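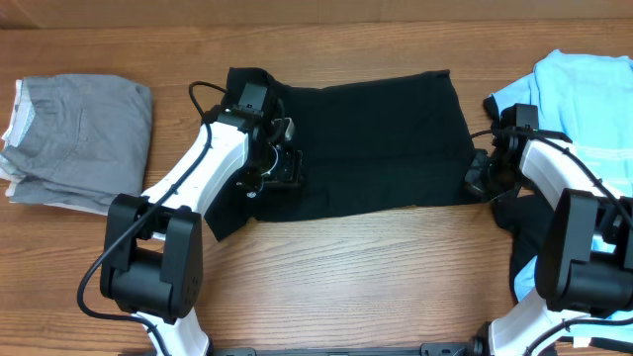

Why Black Cotton Turns Brown

14 January 2024
By Delwyn Treloar
5 min read

Black is the hardest shade to keep in a cotton wardrobe. A navy shirt that loses a little dye is still navy. A black one that loses the same amount looks gray at the seams and rust-colored across the shoulders.

Most black cotton is colored with either reactive dye or sulfur dye. Reactive dye bonds to the fiber and holds up well in the wash, but a deep black takes a heavy dose, and some of it never bonds. Mills rinse out the excess. When the rinse is cut short to save water, the leftover dye comes out at home, onto towels and pale socks.

Sulfur dye costs less and is common in work clothes. It sits inside the fiber in a form that does not dissolve in water. Chlorine bleach destroys it quickly. Cloth dyed this way can also weaken in long storage if acid forms in a warm, damp closet.

Grigore Pascu runs the finishing line at Sernton, a mill that dyes knit fabric in 20 shades, 2 of them black. The blacks get an extra hot rinse. "Customers compare the cloth when it is new," he said. "The rinse shows up a year later, and by then they have forgotten who made it."

Fading is only part of the problem. Rubbing breaks short fibers loose at the surface, and the raised ends scatter light, so the cloth looks paler even where the dye is intact. Enzyme treatment at the mill removes many of these ends. At home, turning the garment inside out and washing a smaller load in cool water both reduce rubbing.

Detergent matters too. Many powders contain oxygen bleach and optical brighteners, which are meant for whites. A liquid sold for dark colors usually has neither.

Sunlight does the rest. Güven Çınar, who repairs and redyes clothing at Stolik, sees the most damage on shoulders and along fold lines left facing a window. He redyes cotton but turns away anything sewn with polyester thread unless the owner accepts pale stitching. His next open bench dates are in February.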